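Talell Priltesholm fixed-height table, white top: long-term review

Category: Workroom furniture
Supplied by: bought at full price from Flindance, the only seller with the white top in stock
Assembly: one person, two for turning it over

The Priltesholm is a plain four-legged table sold for workrooms, studios and home offices. It has no drawers, no motor and no height adjustment beyond the levelling feet. The maker offers it in white, mid grey and a dark green, in one length only. I have used the white version as a general bench since December, mostly for paper cutting, small repairs and packing, with a monitor on it when needed.

Dimensions

The top measures 1644 mm by 600 mm. The odd length comes from the frame, which is built to a round figure inside the legs and leaves the overhang to make up the rest. It is a nuisance if you are fitting the table into an alcove, so measure the gap before ordering. Mine needed the skirting board notched at one end.

Depth is the main limitation. With a monitor on its own stand and a keyboard in front of it, there is little room left for anything else. A clamp-on arm solves this, and the overhang at the rear will take one, but check that the clamp jaw can clear the steel rail. The rail sits close to the back edge and a deep jaw will foul it.

Height to the top surface is 842 mm with the feet wound fully in. That is high for typing from an ordinary office chair and low for standing work. It suits a draughtsman's stool, or standing for jobs that involve pressing down, such as cutting card against a steel rule. Anyone wanting a writing desk should look elsewhere.

Frame and fixings

The legs are square steel tube, powder coated, bolted to two long rails and two short ones. Each joint has a captive nut welded inside the tube. All of mine lined up first time, and the threads were clean. The bolts take a hex key, which is supplied. The key is soft and rounded off before the last corner was tight. Use your own.

Instructions are a single folded sheet with line drawings. Step four shows the rails the wrong way round: the slotted face must point inwards, towards the centre of the table, or the clips for the top will not reach. The drawing at step six has it right. If you follow step four as printed you will find out at step six and have to undo everything.

Racking is the weak point of most tables of this type. Pushed end to end, the Priltesholm is stiff. Pushed front to back it moves slightly at the top of the legs, and a heavy vice at one corner made this worse. I added a flat steel brace across the rear legs, drilled and bolted. With the brace fitted the movement is small enough to ignore for everything except fine saw work. Talell sells its own brace as an extra, at a price that is hard to defend for one strip of steel.

Surface

The white finish is matt with a very faint texture. It is easy on the eyes under a ceiling light, where gloss tops tend to throw a bright patch straight back. Under a low desk lamp the texture becomes visible and pencil lines on tracing paper pick it up, so put a sheet of card underneath for drawing.

Cleaning is straightforward. Tea, pencil and water-based marker come off with a damp cloth. Ballpoint needs washing-up liquid and some patience. Permanent marker left overnight came off with surgical spirit but left a faint grey shadow, still there at the time of writing. Rubber feet will mark the top if left in one place for weeks, and the marks respond to the same treatment.

Against a white top, dark tools and fittings are easy to find, and so are dust, thread and metal filings. Some people will count this as a fault. For small parts work I prefer it, and would not go back to grey.
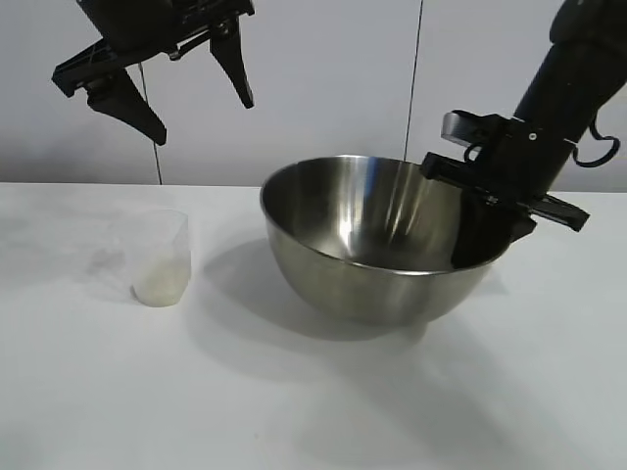
Edges and corners

The edge banding is 2 mm thick and slightly rounded over. It is well applied along the front and both ends. At the rear there was a short length where the glue had not taken, near the left corner, and I ran a little contact adhesive into it and taped it overnight. It has held.

Corners are square with the sharpness just taken off. In a narrow room they will find your hip. I would have liked a larger radius on the front pair.

Cable handling

None is provided. There is no grommet hole in the top and no tray beneath it. The Benjelloun wire basket fits under the top if mounted with its lip to the rear, and the screws supplied with it are short enough not to break through. Drill pilot holes, set a depth stop, and keep clear of the rail. The slots in the rails also accept ordinary cable ties, which is enough for a lamp and a charger.

Delivery and packing

It came in two cartons, the top in one and the frame in the other. The top had foam corners and arrived undamaged. The frame carton had split and one levelling foot was missing. Flindance posted a replacement without asking for a photograph, though it was grey and the others are black.

Points for

Good steelwork and accurate threads
Matt surface, easy to keep clean
Stiff lengthways

Points against

Needs a brace for heavy work
Awkward height for an ordinary chair
Error in the instructions at step four
No cable provision

Verdict

A sound bench frame with a good top, let down by its front-to-back stiffness. The price is fair if you can make your own brace and less so if you have to buy one. I would buy the same table again for the same room, and would order the basket with it to save on postage. For seated desk work I would choose something lower and deeper.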